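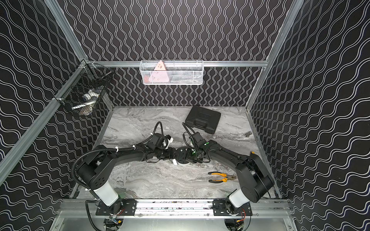

What do two robot arms do at an open day that one can't?
They hold a part from both sides, so the work doesn't need a clamp or a vice.

Klinhom opened its Grurnthorpe workshop to the public on 3rd June, and 551 people signed in at the front desk over the day. It was the first time the firm has let visitors past the office since it moved from Grurnham.

Most of the crowd went to the two-armed work cell, which staff call Ato. The arms are mounted next to each other on a rail at the front and reach in over a marble-patterned surface, with patterned black and white panels on three sides. Visitors watched them work on a round black disc with holes in its face, one gripper on either side of it. Pliers and a black carrying case were on the surface as well.

Cinzia Cattaneo, who runs the workshop, gave the talks. There were eight of them, each followed by questions. She told one group that handling a part with two arms is harder than it looks.

"If one arm moves and the other is a bit behind, the part tips or you drop it," she said. "People do that without thinking. We have to work at it."

Asked how long it takes to get a new task going, Ms Cattaneo said it depended on the part. Flat, stiff pieces are the easiest. Anything that bends, such as a cable or a rubber seal, takes a good deal longer, and the firm has put a couple of those jobs aside for now.

Several people wanted to know about jobs. Klinhom has 42 staff at Grurnthorpe and Ms Cattaneo said there were no plans to cut that number. She said the firm was having trouble filling two technician positions and would be happy to hear from anyone with a trade background, including people who had never worked with robots.

School students were given the first hour. One asked whether the arms could tie a shoelace. Ms Cattaneo said they had not tried it and that she wouldn't bet on it.

The rest of the workshop was open too, apart from the paint room. Visitors could see the machining area and the parts store, and there was a bench at the back where children could take apart old motors and put the pieces in trays. The sausage sizzle in the car park ran out of bread before lunch and someone was sent into town for more.

Parking was the main complaint. The firm had planned for about 500 people, and cars were left along both sides of the road as far as the roundabout. Neighbours had been told by letter beforehand. Klinhom said it would ask to use the football ground if it held another open day.

No date has been set for the next one. Groups of up to eight can ask for a tour of the workshop by contacting the Grurnthorpe office. Closed shoes must be worn, and children under 12 need to come with an adult.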